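MILLDEN NOTES
1 June 2020

Cold drinks and what to put them in

Quick one this month, am behind on everything. Summer hours start now and the front counter is going over to takeout only until the end of July. Window opens at 11, shuts when the ice runs out. Last summer that was early. Second ice maker is in so should be better.

Prices. Small iced tea and small lemonade stay the same. Large goes up 22 cents, sorry, lemons. Anyone with a punch card from the old Treloar Street counter can still use it, we will honor them till they're all gone. Eighteen punches gets you a free large, same as before. Please dont laminate them, the punch won't go through.

New on the board: peach tea, half sweet. Mint limeade. A coffee thing with condensed milk that we havent named. Four flavors of shaved ice to start, more if the syrup order shows up.

Cup returns. A lot of you asked. The town bins at Millden take clear plastic cups but NOT lids or straws, and they want them rinsed. Sugar brings the wasps. Lids off, quick rinse, done. Stack them if you have a few. If you bring your own cup we knock a little off, any size, any shape, as long as it's clean and fits under the tap. The tall Lenetti bottles do not fit, we tried.
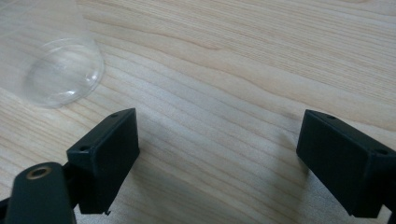 Clear plastic cup. Rinse it, then the bin.

Catering: graduation orders are still coming in, mostly backyard ones. Need a week's notice for anything over 82 drinks, less than that call and ask. Deposit to hold the date. We can deliver inside town, past Fitel Road you pick up.

Picnic tables out back are open, spread out please. Bring change if you have it, we are short on quarters agian.

Next issue in July.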